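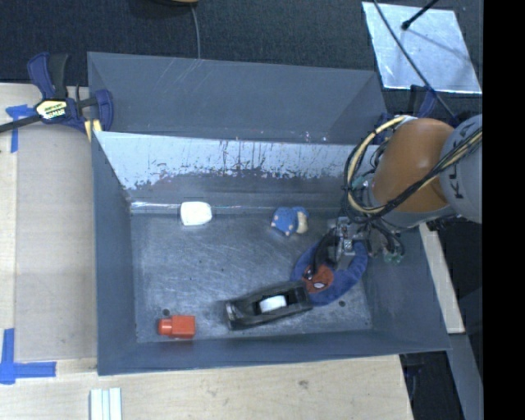
Three weeks till the Orthorpe trip and I have not packed, obviously. What I have done is make lists. Lists of lists. The coach leaves Friday at some ungodly hour and then it's the overnight to Kundow, and I've sworn I'm not doing another night sat upright with a rolled up jumper under my ear. So, neck pillow. A U-shaped one, blue, Spider-Man face on it, I don't care, I'm a grown adult and the plain grey ones cost twice as much. Neck sorted. Everything else, not sorted.

Overnight coaches then. Have done 3 now and learned a bit each time, mostly by getting it wrong.

**Seats.** Left side, halfway down. Not the back, the back is over the engine and next to the loo. Not the front either, headlights in your face till dawn. Book early, they go fast in May.

**Food.** Bring more than you think. The stop at Drundar is 20 minutes on paper and in practise it's long enough to queue for the toilets and get shouted at. Last time I got a cheese roll and a tea I couldn't drink till we were nearly in. Sandwiches from home now. Nothing with egg. Please.

**Layers.** They run the heating till midnight then it goes off completly. Thick socks. Shoes off under the seat in front, tied together, becuase one of mine slid all the way down the aisle on the big hill after Drundar and I had to hop for it.

**Money.** Coach fare plus 2 nights at the guesthouse in Kundow comes to just under what I paid for the train alone last year. Still cross about that train.

Ko is the bit I'm looking forward to. Little place, one bus up from Kundow, a harbour and a bakery and that's your lot. Went for an afternoon once and it rained and I still think about the buns. Going to stay a whole day this time, walk out to the point, eat buns, come back.

Things still to do: ring the guesthouse, find the good torch, cancel the veg box, buy travel sickness tablets (the chewy ones not the ones that taste of chalk).

Will post from Kundow if the wifi's up to it. It wasn't last time. Right, work.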